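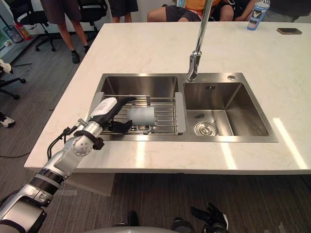 *Left hand at the gray cup on the dish rack, right hand below counter level.*

**Is the Fedix kitchen package worth adding to a Brosdale two-arm unit?**

Our facilities office operates a Brosdale two-arm unit under a service agreement with Lindholm. Lindholm has offered us the Fedix kitchen package at $449 per month. The quotation covers cup handling at a sink with a rack across one basin, as shown. It does not state whether cups lying on their side are included, or whether a rack with bare metal rods requires a separate setup visit. We would appreciate replies from sites that have used the package for at least one full billing period.

**Answer 1 (accepted)**

We have held the package since May. Cups on their side are included, but only under the "extended positions" option, which must be requested in writing. Please ask for it before signing. At our site, a change of rack required a setup visit, and the visit was charged separately.

Two points on performance:

- Plain cylindrical cups were handled acceptably. Cups with handles were refused in nearly 14 percent of our logged attempts.
- Reflections from a steel basin caused pauses at certain hours. Lindholm adjusted the settings on its second visit and the pauses became less frequent.

The minimum term is 3 months. Notice of cancellation must reach Lindholm before the final month begins.

**Answer 2**

Kutton has a similar package and it is cheaper. We have not tried it with a sink.

**Answer 3**

The answer above regarding Kutton should be read with care. To our knowledge, the Kutton package is not approved for Brosdale units, and installing it may affect the service agreement. The asker should obtain written confirmation from Lindholm.

*Page last edited 16 February 2026*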